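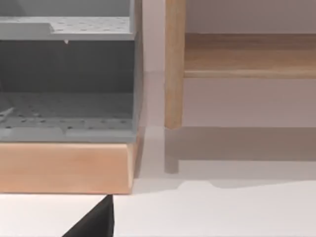 Graues Etagenregal, zwei Fächer, auf hellem Holzsockel

Trorlow Flur- und Küchenbank, niedrig, Holz hell
Hersteller: Lunde
Vertrieb: Bestuvmont
Stand der Seite: 7. Oktober 2020

Lieferbar ab Lager. Bank und Regal werden getrennt verkauft, bitte beim Bestellen aufpassen, kommt immer wieder durcheinander.

Kurz vorweg
Niedrige Bank mit durchgehender Zarge und runden Beinen. Für den Flur, für die Küche, vors Fenster. Geht auch als Ablage für Körbe, Taschen, Töpfe mit Pflanzen (Untersetzer nicht vergessen!). Kein Gartenmöbel. Auch nicht überdachte Terrasse, auch nicht Balkon mit Markise. Innen.

Holz und Oberfläche
Birke massiv, ab Werk geölt. Öl von Terodico, Farbton natur. Holz dunkelt nach, am Fenster schneller als in der Ecke. Wer was draufstehen hat, ab und zu verrücken, sonst gibts helle Flecken. Maserung fällt von Stück zu Stück anders aus, kleine Äste kommen vor und sind kein Reklamationsgrund. Große Äste sortieren wir aus.

Beine
Rund, unten leicht verjüngt, Fuß abgerundet. Werden mit der Zarge verschraubt und nicht geleimt, man kann die Bank also wieder zerlegen und beim Umzug flach mitnehmen. Filzgleiter liegen bei, selbstklebend. Bitte erst kleben wenn die Bank fertig ausgerichtet ist, die halten sofort und gehen nur schlecht wieder runter. Auf Fliesen besser die Gummigleiter, auf Anfrage, gleicher Preis.

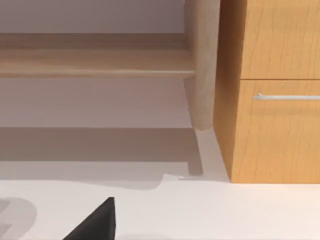 Bei mir hat das Bein nach dem ersten Winter leicht geknarzt, immer beim Hinsetzen, schreibt Kundin aus Kiel im Bewertungsformular. Schrauben nachgezogen, Ruhe. Wäre aber schön, wenn das in der Anleitung stünde.

Danke dafür, steht jetzt drin. Holz arbeitet, gerade wenn die Heizung losgeht. Also: nach dem ersten Winter einmal nachziehen, danach bei Bedarf. Handfest reicht. Kein Akkuschrauber, bitte wirklich nicht, die Gewinde im Holz nehmen das übel und ausgerissene Gewinde tauschen wir nicht auf Garantie.

Aufbau
Zu zweit gehts besser, alleine geht auch. Sitzfläche auf eine Decke legen, Oberseite nach unten. Zarge einsetzen, Schrauben nur anlegen. Dann die Beine, ebenfalls nur anlegen. Umdrehen, auf ebenem Boden ausrichten, wieder umdrehen und erst jetzt alles festziehen. Wer vorher festzieht, hat hinterher eine Bank die kippelt. Inbusschlüssel Größe 4 liegt im Beutel mit den Schrauben. Der Beutel klebt innen an der Zarge, wird gern mit der Verpackung weggeworfen.

Im Karton
Sitzfläche
Zarge, vormontiert
4 Beine
Schraubenbeutel mit Schlüssel
Filzgleiter
Anleitung, deutsch und französich
Probefläschchen Öl

Pflege
Trocken abstauben oder nebelfeucht wischen, in Faserrichtung. Kein Scheuermittel, keine Microfaser mit Druck. Saft, Kaffee, Milch sofort aufnehmen, Ränder ziehen sonst ins Holz. Wenn doch was bleibt: Stelle mit feinem Schleifpapier leicht anschleifen, entstauben, dünn nachölen, Überstand nach 11 Minuten mit Baumwolltuch abnehmen. Über Nacht stehen lassen. Öllappen ausgebreitet im Freien trocknen lassen, nie zusammengeknüllt in den Müll, Brandgefahr.

Neu ölen einmal im Jahr, in der Küche eher zweimal. Am besten im Juni, da kann das Fenster offen bleiben.
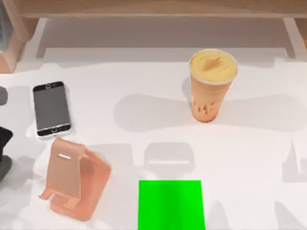
Cremig-oranges Getränk im hohen Becher, dahinter helles Holzmöbel

Passend dazu
Sitzkissen Lunde, Wollfilz, in 3 Farben (Sand, Moos, Graphit). Rutschhemmend unten, nicht waschbar, nur ausbürsten. Wandhaken aus der selben Birke, einzeln. Öl in der großen Flasche, reicht für mehrere Durchgänge. Die längere Bank kommt wieder, Termin noch offen, wer will schreibt uns und kriegt Bescheid.

Versand
Bank kommt als Paket, ein Karton. Lieferzeit 7 Werktage, in der Regel früher. Inseln dauert länger, vorher fragen. Abholung im Lager geht, aber nur mit Termin, wir sind nicht immer da. Karton bitte bis zum Ende der Rückgabefrist aufheben, ohne Originalkarton wird die Rücksendung teuer.

Garantie
3 Jahre auf Verbindungen und Beschläge. Oberfläche ausgenommen, die hängt von der Pflege ab. Bei Transportschaden gleich Foto vom Karton und vom Schaden schicken, dann erst weiter auspacken. Ersatzbeine gibts einzeln, auch für die älteren Trorlow-Modelle mit dem dünneren Gewinde. Bei der Bestellung dazuschreiben welches, sonst passt es nicht.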